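Chapter 5
Working from a Client Brief

Before you begin
You should have finished the typography exercises in Chapter 4 and have your style sheet saved where you can find it. You will need it for the project at the end of this chapter.

Terms in this chapter
brief, deliverable, scope, round of revisions, sign-off, style frame, usage rights, kill fee

In the first four chapters you chose your own subjects and set your own limits. Paid design work seldom starts that way. It starts with a document from someone else, and that document is usually incomplete. A brief may be a page of careful notes or two lines in an email. Either way, the designer has to turn it into a list of things to make, a schedule and a price.

Consider the brief that the studio Inley received from Fivura, a company that sells refillable ink. Fivura asked for "a short animated logo and a page to put it on." The designer, Dima Twal, wrote back with questions. How long is short? Will the logo play with sound? Who owns the page after launch, and who will update it? Fivura's marketing manager, Stelios Kyriakidis, answered most of them in one phone call. The answer to the last question took until August, and by then the page had been built in a system that his staff did not know how to use. Inley rebuilt it at its own expense.

The original brief was 69 words long. The agreement that replaced it ran to 665 words and fit on two pages. It named the file formats, the length of the animation in seconds, the number of revision rounds and the person at Fivura who could approve the work. Both versions are printed in full in Section 5.2. Read the short one first and write down your own questions before you turn to the long one.

The chapter also covers money, at a basic level. Many new designers quote a single figure for a whole job and then find that they have agreed to unlimited changes. Section 5.3 shows how to split a quote by deliverable, and how to word the clause that says what happens when a client cancels. The sample contract there was drafted by Pantelis Drakos for his students and may be copied for class use. Laws differ from state to state, so have a contract checked before you sign one for real work.

By the end of this chapter you should be able to:
find the deliverables in a loosely written brief
write follow-up questions a client can answer quickly
set a limit on revisions and explain it in plain language
prepare three style frames for approval
keep a record of what was approved, by whom and when

Plan on 18 hours for the reading, exercises and project.

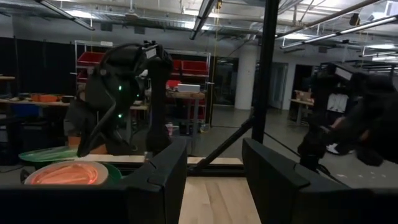
5.1 What a Brief Leaves Out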